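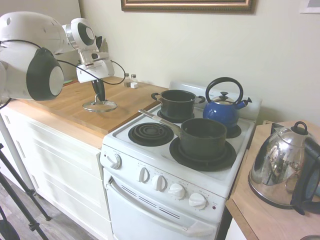 1/ Electric bills and the advice we get about them

Our utility, Rovmont, sent everybody another "12 ways to save in the kitchen" flyer. I read all of them. I have been reading these flyers for years, and I'd like to go through what's in them, slowly, with my last year of bills open in the other window.

2/ Tip one is always the lid. Put a lid on the pot. Fine. Water comes to a boil sooner with a lid on, I'm not going to argue with that. My grandmother did it and she never got a flyer.

What I question is the number next to it. "Save up to." Up to what, from what, cooking how often? The flyer doesn't say.

3/ I do have a regular coil stove, the kind people online feel sorry for. Four burners, takes its time. I use maybe two of them on a weeknight. Cooking is a pretty small slice of what I pay for. The water heater and the heat in the living room are the big ones, and those get one line on the back page, under the recipe.

4/ Then the match-your-pot-to-the-burner tip. Sure. Small pot, small burner. I already did that, mostly so the handle doesn't get hot.

5/ Now the part that made me start this thread. On the back there's an ad for Skarley, the plug-in gadget that "smooths your current" and "trains your appliances to use less." You plug it in near the breaker box and a green light comes on.

I would like somebody to explain to me how a dryer gets trained.

6/ A neighbor bought one and told me her bill went down. I asked which months she was comparing. February and April.

My bill went down between February and April too. I did that by living through March.

7/ If you want to check one of these things, compare the same month a year apart, and look at the usage in kilowatt-hours and ignore the dollars. The dollars move around for reasons that have nothing to do with you. Rates change, fees get added, the billing period is 29 days one time and 33 the next.

8/ For the record, mine last month was 483 kWh. Same month the year before, a little higher. I didn't buy anything. We had a milder month and my kid moved out and took the long showers along.

9/ Somebody is going to bring up Prastitz, the app that reads your meter data and gives you a "home score." I tried it. It scored me in the bottom third and offered me a $230 smart thermostat to fix that.

I have baseboard heaters. That thermostat doesn't work with baseboard heaters. The app had asked me what kind of heat I have, on the second screen.

10/ When I wrote to them they said the score is "directional." I've written that word on a sticky note and put it on the fridge.

11/ And no, I'm not against spending money on this. If you own the place and your water heater is ancient, a heat pump one may be worth pricing out. I got a quote for over $3,000 from Adjei, the installer everybody in town uses. Could be a fair price. I asked what it would save me a year and got a range so wide you could park in it.

So I asked what they were assuming for gallons of hot water a day. Still waiting.

12/ Things I did that cost nothing and showed up in the kWh, as far as I can tell:

Turned the water heater down to 120.
Stopped heating the back bedroom.
Dried the towels on a rack.

I say "as far as I can tell" because I did all three the same winter, so I can't tell you which one did the work. The flyer would have given you a percentage for each.

13/ Things I did that didn't show up at all: unplugging the phone chargers, switching the microwave off at the wall, lids. I still use the lids.

14/ A couple of replies asking if I'm saying Rovmont is lying. No. I'm saying "up to" is doing a lot of lifting, and that a company printing an ad for a box with a green light on the back of its own savings advice should maybe have plugged one in first.

15/ If anybody has a Skarley and a full year of bills from before and after, send me the kWh by month. I'll post whatever it shows, including if I'm wrong. Please don't send me a picture of the green light.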